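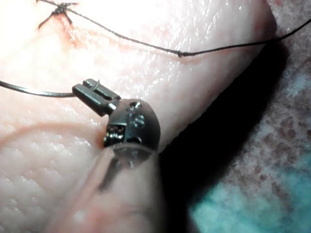
May 27, 2019

Knot notebook, Pattinasarany room

Back on the thread again after a long break, and I must say it was lovely to have the bench to myself for a morning (the Osteo people were all downstairs with their saw, so even the floor held still). The question is the same one I left hanging: how much of the strength of a thread do we lose by tying it, and does soaking it first make that better or worse?

I started with the new spool from Arken. It's a braided one, and it has that slightly waxy drag between the fingers that the old spool never had. I cut 37 lengths and laid them on the green towel in order, so if anyone finds a towel with pencil numbers along the hem, please don't wash it yet. Half the morning went into cutting. I'm slow at it, I know, but when I hurry I stretch the braid against the blade and then the first few inches come out fuzzy, and fuzzy ends make the second throw sit badly.

For the dry set I tied plain square knots, one extra throw on top, and snugged each one down over the brass rod. The Kumov puller was in a good mood after its new belt. It still gives a little hop when you start it from a dead stop, so I let it run for a moment with nothing in the clamps and zeroed it after. Whoever wrote "be nice to it" on the tape, I was!

Sample 132 (numbering carries on from last August, see the blue book) slipped at the knot and then held, which made a very pretty step on the paper. I've taped the strip in opposite. Most of the others simply broke right where the thread goes into the knot, with a clean little tick you can hear across the room. Two broke at the clamp. Those don't count and I've crossed them through, but I kept the pieces in the envelope.

One thing I'd like to look at with somebody else's eyes: the tails. On the knots that slipped, the tails were cut shorter than I meant to cut them. It may be nothing more than me getting hungry before lunch. I've written the tail length beside each one from here on.
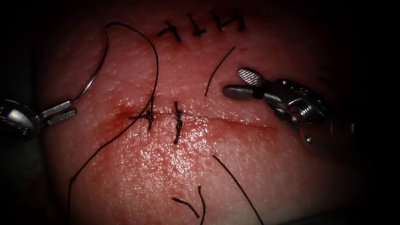

Soaked set

Plain salt water in the flat dish, lid on, left through lunch. The braid drinks it up faster than I expected and goes limp, and then tying is a different job altogether. The throws slide down beautifully, but you lose that small bite at the end that tells you the knot is home. I retied several. The last one for today is 177, and it's still in the dish with its label clipped to the rim.

Patting them down on tissue before the pull seemed to matter a good deal, so I've started giving each one the same two pats, front and back. The ones I did earlier without any patting are marked W.

To pick up next time

Ask Arken whether the coating is meant to come off in water, as there was a faint film in the dish. Rubber faces for the clamps, the old ones are shiny. Somebody has borrowed the good scissors with the black handles, and I'd be so glad to have them back by the next cutting. Averages still to do, I've left the columns ruled on the next page.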